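We use cookies to remember your cart. Accept | Settings

Joner Rain Barrel Kit, 40 gallon

I put my first Joner barrel in after watching our creek turn brown every time it stormed. All that roof water was racing down the street and dragging oil and lawn feed along with it, and I wanted ours to soak into the yard instead! The kit has the barrel, a downspout diverter, a brass tap and a mosquito screen.

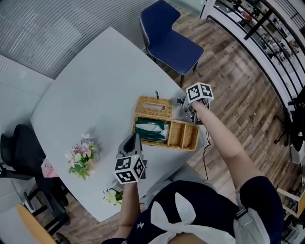
What it does for the creek

A 1000 square foot roof fills one barrel fast – a decent shower will do it – so I run two, linked with the Rurko hose. The overflow goes to a patch of sedges, and Vostwood Creek gets that much less runoff from us. 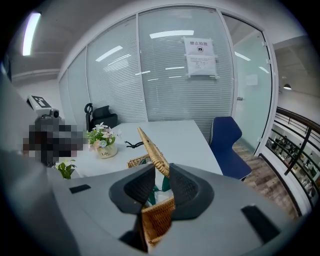 Mosquitoes are what most people write to me about, and the screen takes care of them if you keep it seated. Push it down all the way around the rim and check it after wind. The weave is tight stainless mesh, much finer than a wicker basket like the one in the photo, and leaves rinse right off it. Drain the barrel before the first hard freeze (I've cracked one, so please do).

Empty weight is 19 pounds. Ask for part 515 if you need a spare screen.

Last updated: March

Related items
Waweru Downspout Filter
Rurko Linking Hose
Joner Barrel Stand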